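Friday, October 29, 2021

Leena rang before breakfast to tell me I should stop eating after six in the evening. She has it from Saimi, who has it from a podcast, and by the time it reaches me it's practically medicine. Saimi has lost three kilos. Saimi has also been walking to Ojala and back every day since June, but that doesn't seem to come into it.

I said I'd think about it, and had toast.

What bothers me is how sure they all are. Last year it was celery juice. Before that Joni had us all off bread, and he looked dreadful the whole time and kept telling us how well he felt. I did try it -- eleven days, and I was foul to everybody. Then I went back to bread and noticed no difference, apart from having bread.

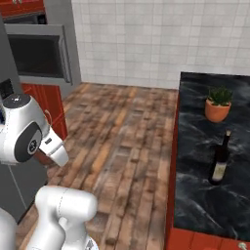

Vasco lent me the book Leena keeps on about. I got as far as page 106 this afternoon and I'm still waiting for the evidence. There is a study, mentioned over and over, and when I looked in the notes at the back it had 96 people in it and ran for a few weeks. Half the chapter is a man called Dikow describing his own mornings. Good for him. He doesn't say what he had for lunch.

I'll probably give the early supper a go next week, if only so I can tell Leena I did. Elsa is coming on the Tuesday, though, and she never turns up before seven, so that's one evening gone already.

Soup tonight, the leek one. Too much pepper. Finished at twenty to nine and then had a biscuit standing up, which Saimi says is the worst way to have one.

Must ring the dentist.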